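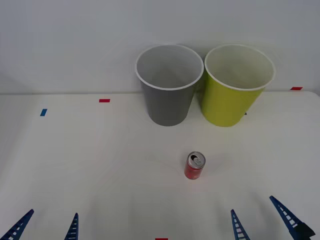 Kivotholm shared kitchen and refreshment point: quarterly inspection

Date of inspection: 26th March
Area: ground floor, kitchen, servery and bin store
Previous inspection: October

Marks used: S (satisfactory), A (action needed), N (not checked)

1. Floors and access

1.1 Route from door to servery clear: S
1.2 Floor covering sound, no lifted edges: A
Comment: The joint strip at the bin store door has lost a screw and moves underfoot. Refix before the next deep clean. Taping over it was noted as a temporary measure in October and should not be repeated.
1.3 Wet floor sign available: S
1.4 Door closer on corridor side: A
Comment: Closes fully from wide open but stops short of the latch when released from halfway. Adjust the latching speed and test again from both positions.

2. Hot water and electrical

2.1 Wall boiler (Bondaris), casing and tap: S
Comment: Light scale on the spout. Tap returns to closed without help.
2.2 Scald warning label in place and readable: A
Comment: Label present, lower line worn away. Replacement to be ordered from Petkov with the next filter.
2.3 Flexes and plugs, visual check: S
2.4 Test labels in date: A
Comment: 4 appliances checked. The toaster label is out of date. Toaster unplugged and placed in the cupboard until tested.
2.5 Socket above worktop, distance from sink: S

3. Work surfaces and drinks supplies

3.1 Tabletops clean, no cracks or open joints: S
3.2 Wall finish behind tables washable: S
3.3 Disposable cups stored off the floor: S
Comment: Sleeves are kept on the middle shelf, 200 cups at the time of the check. One sleeve was open at the top. Opened sleeves should be folded over and used first.
3.4 Cups suitable for hot drinks: N
Comment: The carton in use does not state a temperature limit. Vendau has been asked for the data sheet. Until it arrives, use the mugs for tea and coffee.
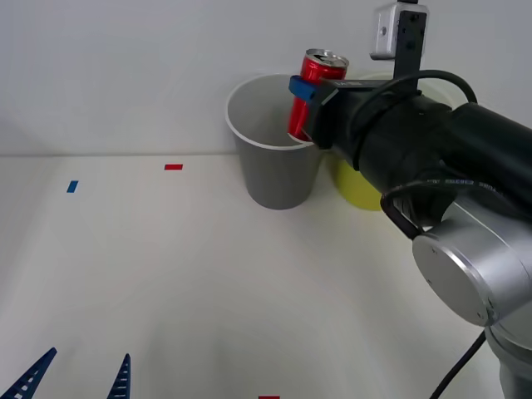 3.5 Cold drinks within date: S
3.6 Stock rotated, older items to the front: A
Comment: Newer trays had been placed on top of older ones. Corrected during the inspection. The shelf label should show the delivery month.

4. Waste

4.1 Bins lined and lids working: S
4.2 Recycling free of food and liquid: A
Comment: Liquid found at the bottom of the mixed bin. A strainer bucket beside the sink would deal with most of it.
4.3 Bin store door locked when not in use: S
4.4 Collection point clear of the fire exit by at least 2 metres: S

5. Fire and first aid

5.1 Fire blanket in its holder, tabs accessible: S
5.2 Extinguisher pin and seal intact: S
5.3 First aid box contents against list: A
Comment: Burn dressings missing. Order two. Eye wash in date.

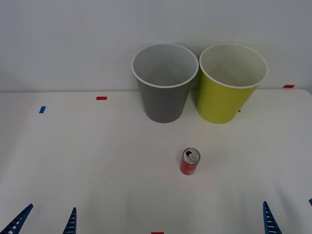

Reply received from Petkov: the scald label is held in stock and can be sent ahead of the filter at no extra charge. It must be fixed to a dry, degreased surface, and the old one should be removed first.

Items 1.2, 2.4 and 5.3 to be closed before the kitchen is next let. All other actions to be checked at the next quarterly inspection.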